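Pimness: a word list of household and workshop terms

README, version 5

Pimness is a list of everyday words for things found in homes, sheds and small workshops, in English and in the dialect spoken in Skerkier and Štefanec. The list has 1686 entries. It was last changed on 24 September 2022.

What is in the files

The main file is plain text, one entry per line, with tabs between the fields. The fields are: English word, dialect word, village, part of speech, note. The note field is often empty. The second file has 400 example sentences, and each sentence has the number of the entry it belongs to. Please open both files as UTF-8, otherwise the letter Š in Štefanec will be broken.

Words for containers were the most difficult. In Skerkier one word covers a bin, a tub and a trough, but in Štefanec these are three words. We kept both usages and did not choose between them.

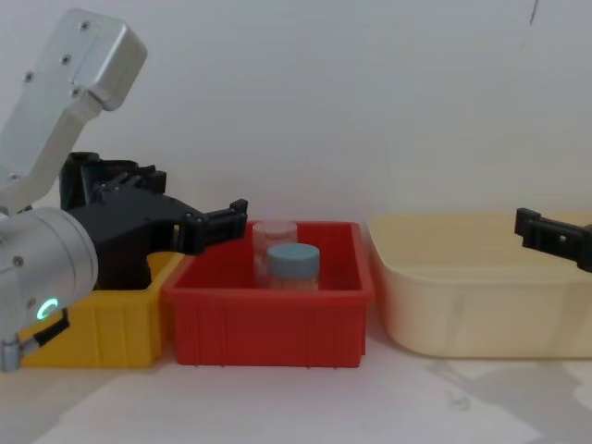
Gripper over a yellow bin.

How the words were collected

The first 600 entries come from an older paper list called Nindetti. We typed them again by hand and corrected the spelling only where the meaning was clear. The other entries were written down from talks with speakers in both villages, mostly in June. If a speaker was not sure about a word, there is a question mark in the note field. We ask you to not remove these marks when you make your own copy.

Known problems

Verbs are few. Plural forms are given for Štefanec only. Some entries from Nindetti are double, with a small difference in the vowel, and we do not know yet if this is a mistake of the typist or a real difference in speech.

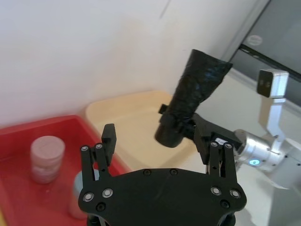 Skerkier reader, by mail: The word you give for "handle" is used in my family only for a door. For a tool we say the short form, without the last vowel. Could you add it as a separate entry?

The short form will be in the next version, with the village marked. Other corrections are welcome in the same way. Please write the entry number first.

License

Free to use and change, also in school materials, if you keep the name Pimness and the version number.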